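Korkum Seed Library and Growing Project
Progress report to the Tivance Fund, second grant period

What a season! When we last wrote to you in March, the seed library was a set of borrowed drawers at the back of the Korkum reading room and a long wish list. It now has its own wall, its own sign-out book and a line at the door on Wednesday evenings. This report covers what we did with the grant, what went well, what went sideways, and what we'd like to do with the money that is left.

Seed packets

We set out to hand out 2000 packets by the end of the period. We handed out 3097. Beans and lettuce went first, as we expected, but the real surprise was the flint corn, which ran out twice. We had planned on it being a curiosity for a few keen growers, and instead people with tiny side yards were coming in to ask how many plants they could squeeze into a square. (The more square the better, since corn is pollinated by wind and a single long row gives you gappy ears.)

Returns are slower. The idea of the library is that people bring some seed back from what they grow, and so far 52 households have done it. That is below what we hoped for, but squash and corn seed both need weeks of drying before anyone should bag it, and several growers have told us theirs is still on the windowsill. We will count again before the final report.

The plots

All of the raised beds at the Joviletti lot are planted and spoken for. The soil test came back better than we feared, with low organic matter but nothing worrying in it, so the money set aside for a full soil swap went into compost and a second water line instead. You approved this change by email, and it made a huge difference in the dry stretch. The old hose took most of an evening to get round all the beds. With two lines running, the job is done before supper.

The fence on the north side is still not finished. Posts are in, wire is on order, and the deer have noticed. We lost most of the first sowing of peas and a good part of the chard. The second sowing is under netting and looks great so far.

Classes

We ran every class we promised and added one on saving tomato seed, after so many people asked for it. Sign-ins across the season came to 835, which counts some people more than once because we have real regulars now. The Stöckli room holds fewer chairs than we would like, so for the busiest classes we opened the side doors and let people stand on the porch. Next time we'd split those classes into two sittings.

The class on corn was the favorite of the whole team. We talked about why sweet corn and flint corn should be kept well apart, or planted a few weeks apart so they don't tassel together, and why you want seed from many plants and never just your one best ear. Corn gets weak fast when it is bred from too few parents. A small garden can't grow enough plants to do that alone, so we have started matching up neighbors who will grow the same variety and pool their seed at harvest. Eleven gardens have asked to join already, and we didn't even put up a poster!

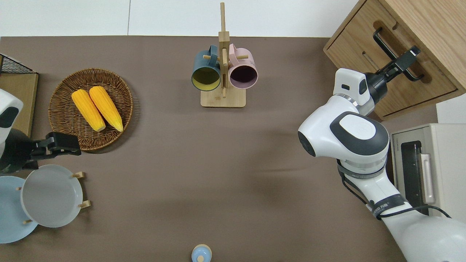

Can a household with only a few corn plants still take part in the seed pool? They can, as long as they grow the shared variety and no other corn is in flower close by.

Money

Spending is on track. Packets, envelopes and labels cost more than planned because we gave out so many more of them. Tool costs came in lower, thanks to a very good secondhand sale. The wheelbarrow needed a new tire, the forks are sound. We have roughly a fifth of the grant left, and all receipts are in the folder we shared with your office.

What comes next

We would like to use the remaining funds on three things: the rest of the north fence, a set of sealed jars and a small refrigerator for long-term seed storage, and printing the growing guide. The guide is drafted and being checked by growers who have followed it for a season. The bean chapter needs work — it assumes everyone has poles — and the corn chapter is nearly twice as long as it should be. We are cutting it, with some pain.

We'd also like to ask whether the winter classes could be moved into the next grant period. The Stöckli room will be closed for floor work and we haven't found a second space with a sink. If that's a problem, please let us know before the fence order goes out, as we would need to shuffle a few lines in the budget.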